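Ticket 3972: Tablecloth keeps slipping on Sterwood table
Status: Open, with customer

We use cookies to keep you signed in and to remember your tickets. Accept all | Manage settings

Brynhildur Baldursdóttir wrote:
Hello again, and thank you for being so patient with me last time! I bought the Sterwood dining table from you in July and I love the honey colour of it, but the cloth (the pale lavender one, also yours) will not stay put. Every time somebody reaches for the soup the whole thing creeps toward them, and by the end of dinner I've lost a good hand's width on one side. I've tried the Bergmann clips, all 6 of them, and they ping off because the top is too thick. I've smoothed it out again and laid a few things on it, the way I'd have them for lunch.

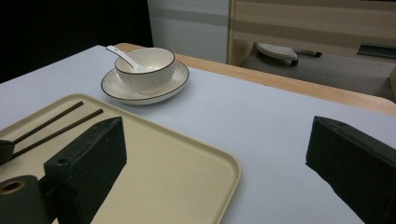

Attachment 1: cloth on table, with ribbed bowl and saucer, tray and chopsticks

The bare strip of wood is along the far edge. I don't mind a bit of wood showing, it's rather pretty, but I'd like to be the one who decides how much!

Weronika Stępień (Stetport Home Support) replied, November 10, 2025:
Hi Brynhildur, lovely to hear from you, and sorry the clips were such a nuisance. They're made for thinner tops, so please send them back and I'll refund the $87. Could you try a felt underlay, trimmed three centimetres short of the edge all round? Please wash the cloth once without softener too, as softener can leave the fibres slick. Let me know how you go after a few dinners and I'll keep this ticket open in the meantime.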